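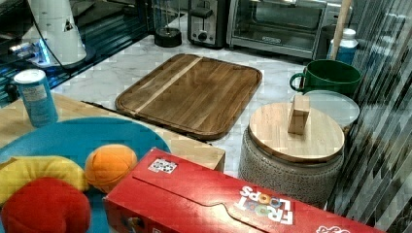 Setting up a breakfast corner on one stretch of counter

Quick version, I'm short on time. Works for a pretend-play kitchen or a real one, same layout.

What goes where

1. Clear it all off first. Yes all of it. Wipe the marble down, mild soap, no vinegar – it etches.

2. Big things go in first. Toaster oven to the back end, toaster right next to it. Check the cords reach before you fall in love with the spot. Mine came up short in November and I had to redo the whole thing.

3. Folded towel on top of the oven, but only if the oven stays off and unplugged. Going to cook in it? Towel goes in a drawer.

4. Cutting board flat in the middle. Leave it bare. It's your landing spot for toast and plates, so don't let it turn into a shelf.

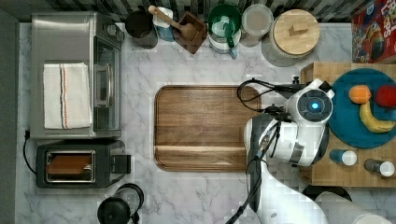 Board in the middle, oven and toaster off to one side.

5. Cereal and the fruit plate go on the side table, not the counter. Plush fruit is fine for play, and it doesnt roll off like the plastic kind.

6. Lidded canister near the board. Grab the lid by the handle, not the rim.

7. Tall stuff to the back. Spoons in the holder against the tile, mugs stacked beside it. French press up front where you can get at the handle.

8. Practice run with the toaster. Unplugged! A bread-sized block of wood makes a good pretend slice. Take it out when your done, every time, before anyone plugs the thing back in.
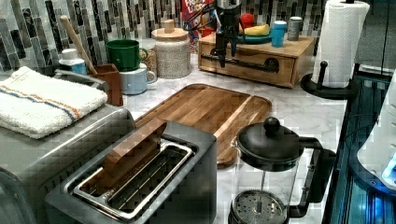 Keeping it that way

Two minutes at night. Board wiped and dried, mugs back, crumbs out of the toaster tray. Oil the board when it looks thirsty – thin coat, leave overnight, buff off in the morning.

Last updated January 14, 1999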